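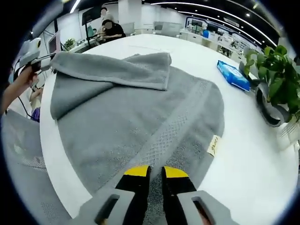
A gray bath towel folded over at one end on a white round table.

Jardine Ferry Tokens Turn Up in Original Mint Bags

12/12/20

If you collect transit tokens, you probably already have a gap in your album where the Jardine ferry piece is supposed to go. Most of us do! That gap may finally be about to get filled. The Vokik auction house has announced that it will sell 374 brass ferry tokens from Jardine, nearly all of them uncirculated, and still in the cloth bags they left the Ruvden Mint in.

The tokens came to light in October, when the old ferry office in Jardine was being cleared out before a sale of the building. They were in the bottom drawer of a fare clerk's cabinet under a stack of timetables. The bags were tied with string and had paper tags giving the date of delivery and the words "round trip" in pencil. As far as anyone can tell they were never opened, and the ferry went over to paper tickets the following spring.

For readers who haven't met this token before, it is a little smaller than a quarter, with a center hole in the shape of an anchor. The obverse has the side-wheel ferry facing left, with JARDINE above and the river below in three wavy lines. The reverse is plain except for GOOD FOR ONE FARE around the hole. It's a lovely, simple design, and the anchor hole is a real feat for a private mint of Ruvden's size. Worn examples usually have the paddle wheel rubbed completely flat, so seeing the spokes standing up sharp on these new ones is a treat.

There is better news still for variety hunters. The bags contain 2 different obverse dies. On the familiar one, the smoke from the funnel drifts back and touches the letter D. On the other, the smoke is shorter and stops well clear of the lettering. The short smoke variety has been listed in token guides for decades with a question mark beside it, based on a single rubbing that had been passed around among collectors (your writer has a photocopy of a photocopy). Now there are real ones to look at, and the question mark can come off. Vokik has not yet said how many of each die are present, as sorting is still going on.

The plan is to offer 200 tokens as single lots, each in its own holder with a printed label giving the die variety and the bag it came from. The others will go in small groups, priced with newer collectors in mind. The bags and tags will be sold too, and I would expect some lively bidding there, as Ruvden packaging of any kind is hard to find. The mint's own paperwork is mostly gone, and a tag with a delivery date on it is about as good a document as we are likely to get.

A few of the pieces have toned to a deep orange brown where they rested against the cloth, and a handful show the weave of the bag as a faint crosshatch. Vokik says it is leaving these exactly as found. Good for them! I have seen far too many brass tokens ruined by a well-meant rub with metal polish, and it would be heartbreaking to see it happen to this group.

What will it do to prices? Worn Jardine tokens have been hard to pry loose from their owners at any price, and the fresh supply should bring them down a bit. The nicer older examples ought to hold up fine. Many collectors like a token that spent its life in pockets and fare boxes, and I'm one of them. I'd be happy with one of each, a shiny one and a tired one, side by side on the same page.

Viewing will be held at the Lostley Token and Medal Fair, where a selection from the bags will be out in trays along with both die varieties and one complete bag with its tag still tied on. Vokik is also printing 600 copies of an illustrated catalog with enlarged photos of the dies and a short history of the ferry line, including the fare changes that led to the token being ordered in the first place. Copies will be handed out at the fair, and any left over will be mailed to registered bidders. The sale itself follows in the new year, with bids taken in the room, by mail and online.

If you have a Jardine token at home, do get it out and check the smoke under a loupe. The short smoke die must have been used for at least part of the circulating issue, and there could well be one sitting in an album marked as the common type. Finds can be reported to the token desk at Vokik, with a clear photo of both sides.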